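Budgeting for Gripper Data Collection: Planning the First Purchase Order

Filed under: Equipment planning
Last revised in August by Hefin Sayce

Scope: one site, one handheld two-finger gripper with camera, tabletop tasks with small packaged goods. Arms and compute are covered on a separate page. 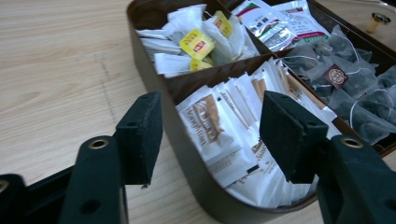
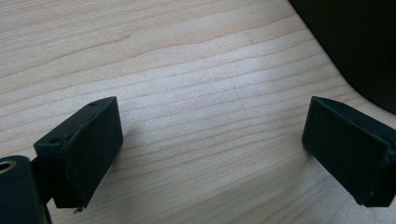

Start the budget from the task list and leave the hardware catalog closed until the list is fixed. Write down every object class the gripper will be asked to handle, then mark each as rigid, flexible or tangled. A tea box with dividers covers more of this than most purpose-made test kits: paper envelopes standing on edge in a tight row, foil packets, mesh pyramids with strings, and a pile of bags with their tags caught up in one another. Each of those goes on its own line, with its own expected number of recordings and its own allowance for damaged stock.

Step 1. Set the recording count.
Our first plan called for 4,000 recordings across all classes. Of these, 2,649 were assigned to flexible and tangled items. Do not split the total evenly. Rigid items need fewer repeats, and an even split moves money to the part of the job that needs it least.

Step 2. Price the handheld unit.
Get two quotes on the same specification. We used Clakport and Skotberg. Ask both to list the fingers, pads, camera mount and calibration target as separate lines. A bundled price can't be compared and makes later spares hard to order. Check whether the camera is included. In the Skotberg quote it was not.

Step 3. Price the wear parts.
Finger pads are consumables. Enter them under operating cost, not capital. Treloar supplied our pad sets, and the first order came to $143. Order the second set together with the first if the lead time is longer than your recording period. Fasteners go on the same line.

Step 4. Price the work surface.
A plain table is enough. Measure the reach needed for the largest container plus clear space on all sides for the approach, and buy to that size. Allow for a lamp if the room light changes during the day.

Step 5. Price the stock.
Paper and foil packets crease with handling. Plan to replace them on a schedule and keep unopened spares of the same brand and print. Changing the print halfway through a class means logging it as a new class.

Step 6. Add storage and labor.
We put $985 against drives and backup, bought through Setico. Labor was entered as operator hours, including setup, resets and file checks. Resets for tangled items take longer than the recording itself. Time ten of them before filling in this line.

Step 7. Hold the order.
Run a one-day trial on a loaned or rented unit before release. Correct the reset time and pad wear figures from the trial, then issue the purchase order.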